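Minutes, Obura Street Hall snack table and hampers catch-up, November

Present: me (Lies Claeys, taking notes again), Lanying Qian, Orlando Palomino, Gervasio Maldonado. Ruben Dijkstra came in at 7:20 with the key to the back cupboard, so everything before item 3 he's reading for the first time. Hi Ruben.

Apologies: none that reached me.

**1. Last meeting's notes**

Accepted, with one fix. I wrote that Gervasio would ring the Dover Road bakery and it was Orlando. He did ring, and they can do us rolls for the morning but not the cake.

**2. Money**

Lanying went through it. We have $103 left in the snack tin after paying for the urn repair, and another $100 has been promised from the Ramance raffle once they've banked it. Gervasio asked if we could spend the raffle money now. Lanying said no, and then said no again a bit louder, so I'm recording it as a no.

**3. Which snacks go on the table**

This took most of the evening and I enjoyed every minute of it! Lanying had brought in a big mixed lot from the grocer near her place and we spread things out on the pale woven cloth to see how it would all look. The idea is small packets people can pick up and take back to their seats, with hardly any plates to wash. Orlando still wants a platter. We agreed he can have one platter (fruit) if he does the cutting up himself and brings his own knife, given what happened to the hall one. 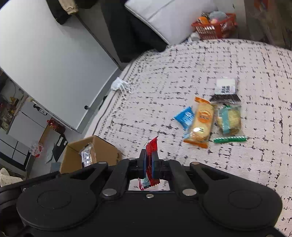
*Item 3: a little red packet, with some of the other snacks on the cloth behind.*

We talked about baked things versus sweet things for ages. I'm firmly on the side of baked, Ruben wants more sweets, and Lanying pointed out that the kids go straight for anything in a bright wrapper no matter what's inside it. We settled on mostly baked with a bowl of little sweets at the tea end, where a grown-up is usually standing.

Gervasio raised labels. Plenty of our regulars can't have nuts or sesame, and he'd like a card in front of each kind of packet with the ingredients written out large. Lanying will do the cards, including translating where the label isn't in English. I said I'd help with the lettering — my printing is neater than hers and she was gracious about it.

The cloth got a lot of compliments. Orlando would like to use it on the day, Lanying is worried about tea stains, and I offered to bring the clear plastic cover from my kitchen table. Carried, I think. Everyone was chewing.

**4. Hampers**

Four hampers this year, same as last. One goes to the door prize, one to the Nadard seniors' lunch, and two are for the raffle. Ruben has found baskets at the op shop and they just need a wipe down. We want each one to have a bit of everything from the table, plus tea, plus something that isn't food. Suggestions for the something: tea towels (me), a torch (Gervasio), a pot of basil (Lanying). Basil won, though Lanying did mention she already has the basil.

Orlando asked that the crunchy things go in last and on top. Last year the crackers went in under the jam and the door prize winner got crumbs. Agreed by all, me especially, as I packed that one.

**5. Flyers**

Gervasio got a quote from the printer for 3,000, which is their smallest run at the cheap price. We don't have anywhere near that many letterboxes. Ruben thinks the library will let us use their copier for up to 100, and that sounded much more like us. He'll ask. Colour if it's free, otherwise black and white on the yellow paper left over from the plant sale.

**6. Anything else**

- The back cupboard sticks. Ruben showed us the trick with the key, which is lift and then turn.
- Lanying asked that opened packets go home with someone at the end of each meeting. We had ants in winter.
- Tea bags are low. Orlando to buy, and please not the peach ones.

**Who's doing what**

- Lanying: ingredient cards, basil, checking prices on a second lot of snacks
- Orlando: rolls, fruit platter, knife, tea bags
- Gervasio: cancel the printer, ask the Nadard lunch people what time they want their hamper
- Ruben: library copier, baskets, a second copy of the cupboard key
- Me: plastic cover, lettering, these notes

We wrapped up at 9:10. Leftovers went home with Gervasio. Next meeting is same time and same room, and could whoever borrowed the good scissors please bring them back.

Lies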